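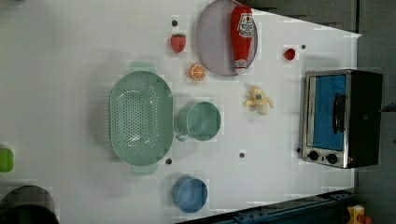 **When does Tuvdale Water reopen for trout fishing?** It reopens to season permit holders and day visitors at first light on the opening Saturday of next month, with bank fishing only until the new boat landing has been checked.

## Tuvdale Water to reopen to anglers after bank repairs

Tuesday, September 23, 2025

For immediate release

Plillach Angling Club will reopen Tuvdale Water for an autumn trout season following repairs to the north bank. The lake has been closed since March, when part of the path slipped into the shallows beside the inlet.

The path has been rebuilt along its old line and surfaced with crushed stone. Eight fishing platforms have been put in between the inlet and the dam. Two of them, those nearest the car park, are wide enough for a wheelchair and have a raised edge on the water side. The old platforms at the dam end have been taken out.

The lake has been stocked with 1366 rainbow trout from the Obeidat fish farm. The fish went in at several points along both banks so that they would spread out before the opening. A second, smaller stocking will follow if catch returns show that it is needed.

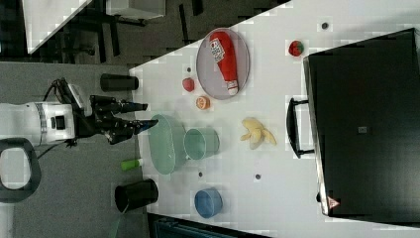 The club has also cleared weed from the southern bay, which had become hard to fish from the bank by the end of last season. A strip has been left uncut along the reeds as cover for small fish and nesting birds. Anglers are asked not to wade there.

### Permits and tickets

The club issued 541 season permits for the year before the closure. All of them remain valid, and the time lost has been added to the end. Holders do not need to apply or send their permits back. They should bring their existing card, and the bailiff will stamp it on the first visit.

Day tickets will be limited to 100 on each day of the opening weekend. They can be bought from the hut at the Tuvdale car park or from Kisberg Tackle in Plillach high street during shop hours. Tickets for the opening weekend will not be sold by telephone. Juniors fish free with an adult who has a permit or ticket, but the junior's catch counts towards the adult's limit.

Every angler old enough to need a national rod licence must carry one as well. The hut does not sell rod licences.

### Rules for the autumn

Fly fishing is allowed from any part of the bank. Worm and spinner are allowed from the south bank only, as before. Barbless hooks must be used throughout, and keepnets are not permitted. Each angler may take two trout a day and should then stop fishing for the day. Brown trout must be returned to the water with as little handling as possible.

Catch returns are now to be filled in on the day, even when nothing has been caught. The forms are in the hut, next to the box. In past seasons many were posted weeks later or not at all, which made it difficult to judge how much stock was left.

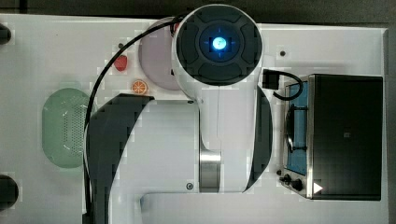
Obeidat said that the fish had travelled well and that anglers should try the deeper water off the dam first, as the trout would take a while to move up towards the inlet. The farm added that daily returns would help it to plan the size and timing of any second delivery.

### Getting there

Tuvdale Water is signposted from the Plillach road. The lower car park is open, but the upper one is still being used to store stone and will stay closed until the heap has been moved. Please do not park on the verge by the farm gate. The bus from Kisberg stops at the end of the lane, a short walk from the dam.
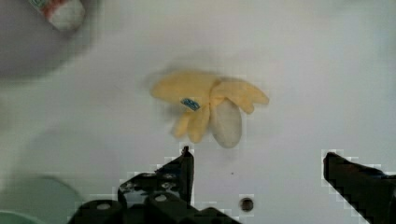
*Pale yellow glove on a white tabletop.*

Boats will remain ashore until the landing stage has passed its inspection. The date for their return will be put up at the hut and in the window at Kisberg Tackle. Members who left their own boats at the lake should check the covers and moorings before then.

Dogs are welcome on the path on a lead. Swimming is not allowed at any time.

**Ends**

**Notes to editors**

Plillach Angling Club holds the fishing rights on both banks of Tuvdale Water. The club does not control fishing on the stream below the dam.

Press visits to the lake can be arranged through the club office in Plillach.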